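Hundum Side Table, Light Finish: Review

Bought to replace a folding table in a small work area. The Hundum is a plain rectangle with a light wood-grain top and white legs, sold flat-packed in 2 sizes. I ordered the smaller one from Kendthorpe.

Assembly took one hex key and an evening. The legs bolt into threaded inserts, which seated squarely. One bolt needed backing out and restarting -- the thread was clean, the angle was mine.

The top resists light scratching but shows fingerprints under a low lamp. Leveling feet have 3 mm of travel, enough for an uneven plank floor. There is no cable cutout, so charger leads go over the edge.

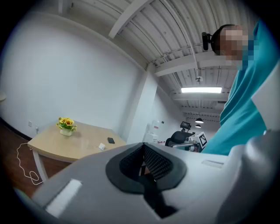
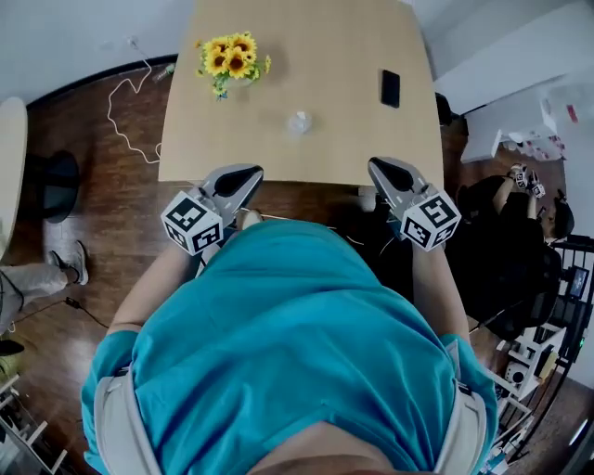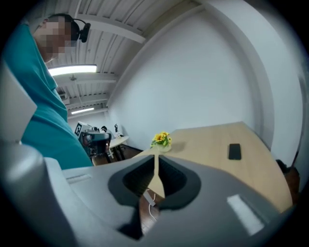 The table with artificial sunflowers on top.

Does the top need oil or wax?

It needs neither. The surface is sealed at the factory, and wax leaves a haze. Wipe with a damp cloth, then a dry one.

Lateral stiffness is acceptable. Pushing on a short end produces slight sway, reduced after retightening the bolts at 2 weeks. The Fencombe I used before was stiffer but considerably heavier to move.

Edges are square with a minimal radius and could be softer where the forearms rest. Recommended for light duty. For a vise or a heavy monitor, look elsewhere.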